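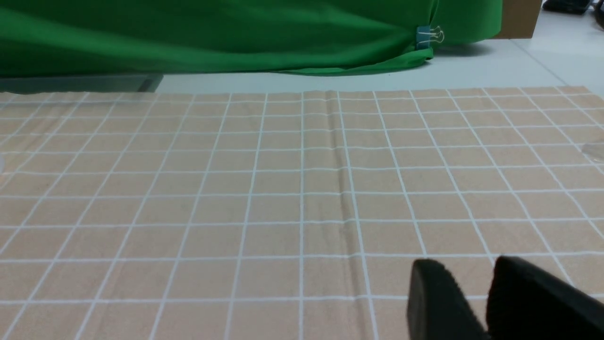 I spent most of February rewriting the part of our perception code that decides where the work surface is. The old version fit a single plane to whatever the wrist camera saw, using every line intersection it could find, and handed that plane to the planner as ground truth. On a hard tabletop that's fine. On a cloth it gets shaky. The peach tablecloth has a printed white grid, which made it look like a free calibration target, but there's a long crease just right of center and the lines kink wherever they cross it. Every kinked cell was being treated as a measurement of the whole surface, so the plane tilted to please the crease.

The symptom was boring. Approach heights came out wrong by 3 mm in some poses and fine in others, and the error moved when the arm moved. I blamed hand-eye calibration first and lost several evenings to it. Ratree Chuensuk redid the calibration from scratch on her machine, got nearly the same transform I had, and told me to go look at the residuals. She was right. Plotted over the camera view, they made a stripe that followed the fold.

What I have now works in three stages.

**Line extraction.** White on peach is low contrast, and the fabric is a bit fuzzy, so a plain edge detector returned a lot of short broken segments. I switched to a ridge filter on the blue channel. It picks up thin bright lines and mostly ignores the mottling. Near the far edge of the cloth the cells get squashed so narrow that neighboring lines merge, and I drop anything where the expected spacing falls below a threshold. There's also a color mask, so the green fabric and the floor past the cloth never get a vote.

**Local fits.** Each cell with four good corners gets its own small homography. I compare it to its neighbors and keep the ones that agree. Cells on the crease fail this test, as they should. The wavier ones over on the right side fail some of the time, depending on the threshold, and I haven't found a value I love.

**Plane plus height map.** The agreeing cells vote on one plane. Then the leftovers go into a coarse height map on top of it, with a confidence per cell. The planner reads both. If confidence is low it adds clearance and slows the last part of the descent.

That last stage came from Shinji Kuroda, who maintains the planner. My first idea was to throw the bad cells away completely. His objection was that the planner would then assume the surface was flat exactly where I knew it wasn't. The interface got a little uglier – one extra array and a version bump – but I agree with him now.

I replayed the new code against 2601 logged frames. The old fit was out of tolerance on 738 of them. The new one is out on 87. Most of those 87 are views where the fingers cover a good part of the cloth and there aren't enough clean cells left to vote. The finger mask is a fixed polygon at the moment, drawn by hand, and it doesn't follow the fingers when they open and close. It should be generated from the gripper model and the joint state. I've written the issue for that and assigned it to myself.

A few smaller notes, mainly so I can find them later:

- Fit in normalized coordinates. I skipped this in one function and the results were quietly worse.
- Don't trust the grid to be square. It's printed on fabric, and fabric stretches. I let the aspect ratio float within a narrow range.
- Run the replay with the same exposure metadata as the live system. Mine was defaulting to zero and the ridge filter threshold depends on it.
- The replay viewer in Drollix crashes if a frame has no valid cells. Workaround: write an empty array instead of a null.

Runtime is acceptable. The ridge filter is the slow part, and it can run at half resolution until the gripper gets close, then switch to full. I tried caching the plane between frames too, but the cache went stale whenever the cloth shifted, and detecting the shift cost as much as refitting. I took it out.

Next up is the finger mask, then the threshold for the wavy cells.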